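4. Reading the Open Case

4.1 Where people begin

We had expected, when we started the Bernine study, that the interesting part would be diagnosis: the moment when a person decides that a machine has a bad drive or a failing power supply, and what evidence they accept for that. Most of our interview guide was written with that in mind. What people wanted to talk about, though, was the minute or two before any diagnosis, when the side panel comes away and they get their first look at the inside. Several of them had a good deal to say on the subject, and we have given it a section of its own, which we hope the reader will forgive, as it is the longest in the paper.

The Trustent workshop on Findel Street takes in office desktops at the end of their first life, mostly through the dealer Abou Zeid, and passes them on to schools and households once they have been cleaned, repaired, and given new storage where needed. During our time there 380 machines came through the door. They arrive in mixed loads. A pallet might hold a dozen identical towers from one office and then a scattering of older ones from somewhere else entirely, and the people at the benches have learned not to trust the outside of a case very far. Two towers with the same front can have quite different arrangements behind the panel.

Nearly everyone we spoke with (19 people in all, from newcomers to those with many years at the bench) lays the tower on its side before doing anything else. This sounds too obvious to write down, and when we first asked about it we got some patient looks. But the position matters to how the inside is then understood. With the tower standing up, the board is a wall and the parts stick out from it like shelves. With the tower lying down, the board becomes a floor, and people begin to speak of it the way they might speak of a room or a small town: the drives are "over there," the power supply is "down at the bottom," the wires "run along the side." Reda Mahrous, who taught the beginners' course during our visits, drew this floor plan on the whiteboard at every first session, always from the same side, and was quite firm that learners should turn the case to match the drawing before they asked her anything about it.

4.2 Landmarks

The floor plan is filled in with landmarks, and these are chosen for how easily the eye catches them. Technical importance has little to do with it, at least early on. Figure 3 gives a fair idea of what there is to catch. The board is dark green and takes up the middle of the case. The processor is in its socket with no cooler over it, so that the silver heat spreader stands out brightly against the green, and a long memory slot runs beneath it. After that comes the black graphics card, which has a short red accent along its top edge, and lower on the board, near the power supply, a small finned heatsink. The Dell name is printed on the board itself, to the right of the graphics card.

When we asked learners to sketch a case like this from memory, the silver square of the processor was nearly always the first thing on the paper, and it was usually drawn too large. One man gave it about a quarter of the sheet and then had to squeeze everything else around it, and he laughed a good deal when he held the sketch up next to the real thing. The drive cage tended to come next, as a box in a corner. Connectors and capacitors were left out by almost everybody, even by people who had cleaned between them that same morning.

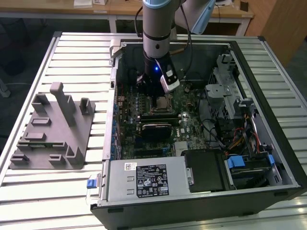 More experienced people draw quite another picture. Their sketches start with the power supply and the drives, the heavy things near the outside, and work inward, and quite often the processor is only a small mark in the middle with an arrow pointing to it. We do not want to make too much of this, as sketches are a blunt tool and some people simply enjoy drawing more than others do. Still, the difference was steady enough that we began to ask about it directly. The explanation we were given most often had to do with the order of work. A person with practice is thinking about what has to be moved out of the way before anything else can be reached, and the large metal parts near the rim are usually the ones in the way.

Reda put it to us in terms of housekeeping. When she walks into a kitchen to clean it, she told us, she looks at the chairs before the stove, for the chairs have to be moved whether the stove is dirty or not. We heard this comparison repeated by two of her former students, one of whom had come to believe it was her own.

4.3 Color as an instruction

The second thing people read in an open case is color, and here the talk at the benches became lively. Most of the inside of an office desktop is gray, black, silver, or green, and against that background a bit of blue plastic is easy to spot. In the case in Figure 3, a blue tab sticks out at the left end of the power supply, and the hard drive bay farther along has two more, a larger one at the left of the drive and a smaller one at its right. Learners are told on their first day to look for pieces like these before they pick up a screwdriver. "Find the blue" was said so often in the workshop that it had turned into a general-purpose phrase, and we once heard it used about a missing coat.

The rule is a good one as far as it goes, and the workshop knows very well how far that is. The same case has a row of blue capacitors and connectors along the rear side of the board, and these are not there to be pulled. Beginners do not often make this mistake with their hands, but they do make it with their eyes: asked to point to everything blue that might be a handle, a number of them moved a finger along the back of the board before stopping to think. What settled the matter for them was shape. A tab stands out from its part, with some space around it for a fingertip. It took most learners only a few cases to stop hesitating, although very few could tell us afterward what they had begun to look at.

Wires are a harder lesson. A bundle of red and yellow ones draws the eye at once, and people who are new to the work tend to treat it as the thing to be understood first - perhaps on account of films, as one of them suggested. The experienced hands hardly see it. To them a bundle like that is mainly something to be held aside, and they are far more curious about the black cables lying next to it, which are difficult to tell apart and have to be traced by touch from one end to the other. We watched one pair spend most of a morning tracing and labeling the black cables in a single tower with masking tape, which they seemed to enjoy very much.

4.4 Labels and what is done with them

Then there is the printed matter. Power supplies carry a large specification label, and we had assumed, wrongly, that this would be read early. In practice it was mostly treated as another landmark (a dark rectangle with white lettering says "power supply" well enough from across the bench), and was read closely only when a replacement had to be found. Barcode stickers were looked at even less, except by the people who kept the intake ledger, for whom they were the single most interesting thing in any machine. One of these ledger keepers had strong feelings about stickers that had been placed where a cable could rub against them, and took us through a shelf of bad cases at some length.

We mention this partly to make a point about our own method. In January, when we ran the first set of 6 recorded sessions, we asked people to say aloud whatever they were reading, and they obligingly read us labels. The transcripts from those sessions give the impression of a workshop full of careful readers of small print. Only after we dropped the word "reading" and asked what people were looking at did the tabs, the cages, and the finger-width gaps come into the talk. The earlier transcripts are kept in the corpus but have been left out of the counts in Section 5.

4.5 Leaving a case for someone else

A last observation concerns machines that are put down half finished. A tower may sit open overnight, or over a weekend, with its cooler off or its drive loosened, and the next person at that bench may be somebody else altogether. Written notes are encouraged and a pad hangs at every station, but we found that people leaned at least as heavily on the state of the case. A missing cooler over a processor was taken as a sign that thermal paste was the next job. A drive pulled partway out of its bay meant the drive was under suspicion, while a drive resting on top of the cage meant it had been cleared and could go back in. These meanings were widely shared, though they had never been taught, and disagreements over them were rare enough to be remembered and told as stories.

They did vary from bench to bench in small ways, and a person moving from the front room to the back could be caught out. In the back room a loosened bracket at the rim of the case meant "do not close this yet." In the front room it meant only that someone had been interrupted. When we brought this up at a workshop meeting there was a cheerful argument that ran well past the tea break, and the two rooms agreed in the end to go on as they were and to use the pads a little more. We return to the pads, and to what was and was not written on them, in the next section.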